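Unit 6: Comparing grippers on glassware and plastic
Handout, lab section. Revised April 8, 2022.
Section leader: Obadia Muriithi

Read this before you come to the bench. The lecture covered grip force and contact area. The handout covers how we compare two grippers on the same arm and what goes in your report.

1. What is being compared

Gripper A is the Trinden two-finger. The fingers are stiff and close in parallel. Gripper B is the Dusance, also two fingers, with softer pads and a slower close. Both mount on the same wrist plate and both run from the Mollel controller, so you don't need to change the arm settings when you swap them. You do need to run the zero routine again. Groups that skip it get a finger gap that is off by a few millimeters, and then the force readings make no sense.

2. Objects

Thin tubes in a rack, an open beaker, a paper cup and a clear plastic cup. Tubes are hard to line up but easy to hold once you have them. Cups are the other way around. A plastic cup gives a little under the fingers, and the gripper may report a good hold before it has one. The paper cup gives even more. Set the force limit low and step it up.

3. Settings

Start with the close speed at 300 on the controller scale. The top value is 1000 and you should not go near it with glass. Log every change you make - speed, force limit, approach height - on the same line as the trial it applies to. The shared log from last June has 1459 lines, and 222 of them can't be used since the force limit was left blank.

4. Approach

For tubes, come in from the side or from above, but pick one and keep it for the whole set. From the side, the neighboring tubes and the rack limit how far the fingers can open. From above, the wrist camera loses the rim of the tube in the last part of the move, so you are working from the planned position.

For cups, keep the fingers level with each other and close around the middle of the wall. If one finger touches first, the cup slides. Stop, open, and correct the position by hand on the controller. Don't let the arm push through it.

5. Cameras

You have two views, the head camera and the wrist camera. Use the head view to choose the target and check that the path is clear. Use the wrist view for finger position. Save a still from each for your report and label which is which.

Head view at the tube racks, then wrist view at the plastic cup:

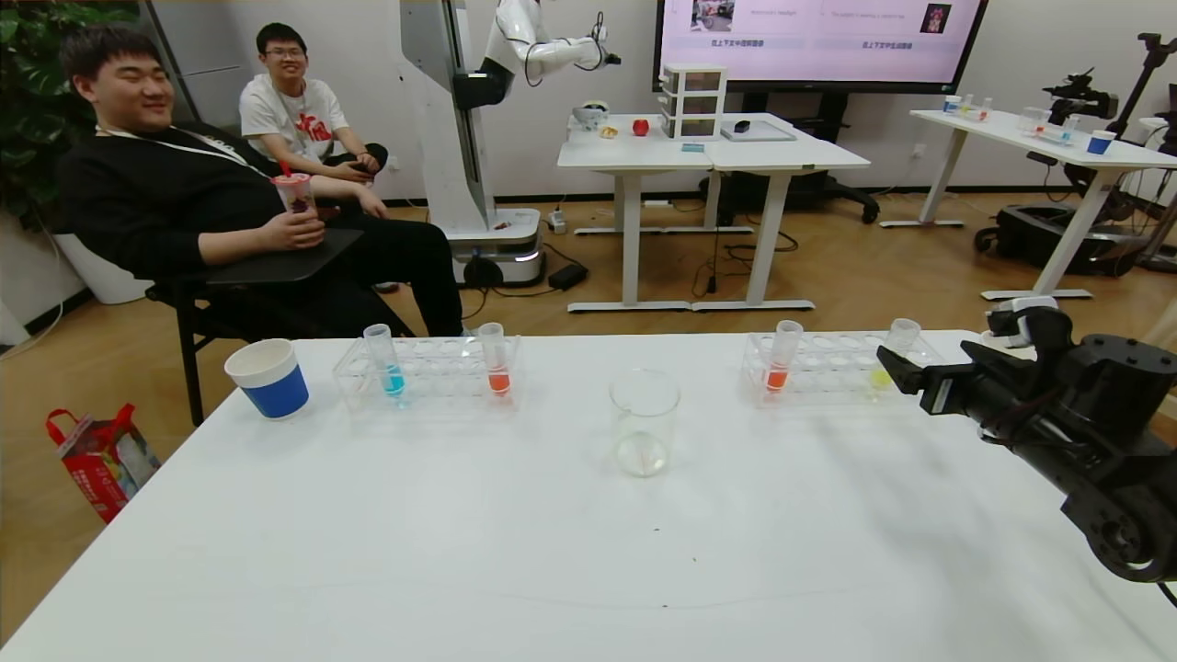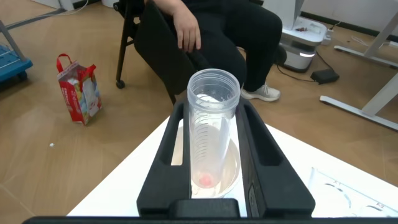

6. Scoring a trial

A trial counts as a hold if the object is lifted clear and stays up for the full count on the timer. A slip after that is still a hold, but write it down. A tipped object is a fail, even if the gripper picks it up afterward. Do the same objects in the same order for A and B.

7. Report

Two pages at most. Give one table per gripper, your two stills, and a paragraph on which gripper you would choose for tubes and which for cups. It can be the same one. Oľga Baláž grades this unit and she will look for settings first, so put them above the tables. Upload to the Pedadine folder under your group number.

Bring safety glasses. The emergency stop is checked at the start of each session, by the student running the controller.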